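Spent the week on the bimanual tissue-pull task in Negi, our control stack. Notes on timing and perception, 1/9

2/9 The task: one arm stays low by the pack, the other pinches the sheet and lifts. The hard part is software. Paper has almost no stiffness, so joint torque tells you very little about what the sheet is doing.

3/9 Control loop runs at 1000 Hz, wrist cameras at 30. The policy outputs action chunks and Negi interpolates between them. Old behavior: each new chunk replaced the previous one outright, which put a step in commanded velocity at every boundary.

4/9 A small step is harmless on a rigid object. On a thin sheet under tension it is a tear in the wrong place.

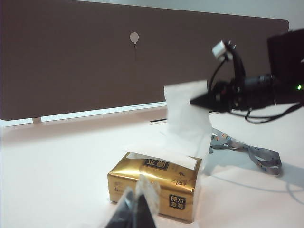 5/9 Fix was to blend chunks over an 80 ms window and cap jerk on the lifting arm only. Capping both arms made the low arm lag, and the two drifted out of phase.

6/9 Second problem was timestamps. The 2 wrist cameras were stamped on arrival at the host, not at exposure. Under USB load the skew was enough for the policy to see one gripper closed and the other view still open.

7/9 Clestus (our logger) now records exposure time and rejects any pair outside tolerance. Old logs can be re-paired offline if the raw driver counter was saved. If not, drop them.

8/9 Still open: segmentation on metallic wrappers. Highlights move with the wrist and the mask splits. Depth is no help on foil. Currently we crop around the pinch point and skip the pack mask during the lift.

9/9 Blending code is in the Negi main branch, off by default. Config key is chunk_blend_ms. Clestus change lands in January after the format bump.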